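Textile Care and Household Economics
Unit 4: What happens to a cotton garment in use
Handout, March 2023

Most wear on a light cotton garment comes from laundering. Abrasion in the drum, heat in the dryer and the pull of hanging all shorten fibers or loosen the knit. Lint in the dryer filter is fiber the garment has lost.

Jersey knit is made of loops. It stretches more across the body than along it, and it curls at a cut edge. To check a garment for shrinkage, lay it on a flat surface larger than the garment, smooth it without stretching it, and measure body length and chest width. Measure before the first wash and again after it has dried completely.

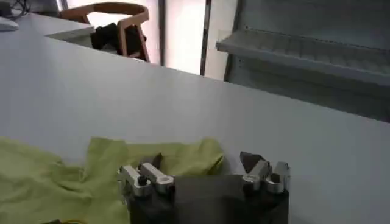

Liên Tô asked whether length or width matters more if there is time for only one. Take the length. Jersey usually shrinks more in that direction, and wearers notice it sooner.

Terms to know

Relaxation shrinkage: the fabric gives up tension put into it during knitting and finishing. Most of it shows in the first few washes.
Felting: matting of wool fibers. Does not apply to cotton.
Spirality: twisting of the body so that the side seams move toward the front and back.

Spirality is easiest to see with the garment laid out and the hem left alone. If you pull the hem straight, you hide the twist you are trying to find.
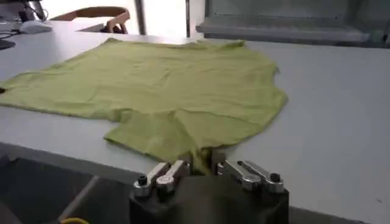 Fig. 2. Yellow-green T-shirt on a light gray table.

Dyes are a separate matter. Pale shades show yellowing and deodorant marks, while dark shades show fading along the seams. Wash new colored items separately for the first 2 washes. Cold water slows dye loss but does not stop it.

Folding affects shape less than hanging does. A knit shirt on a narrow hanger can

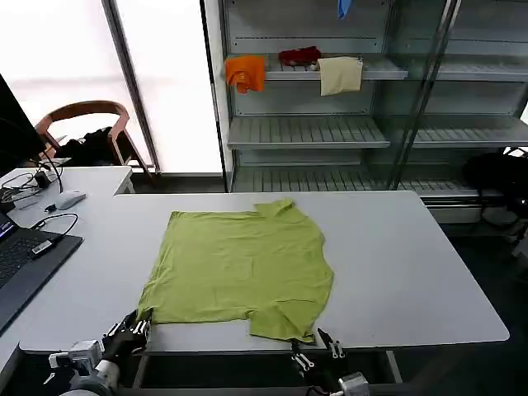 stretch at the shoulders, especially if it goes on the hanger wet. Fold knits and hang wovens.

Reading for next time: the Trosside notes on dryer heat, pages 1 and 2. Bring one knit garment you have washed many times.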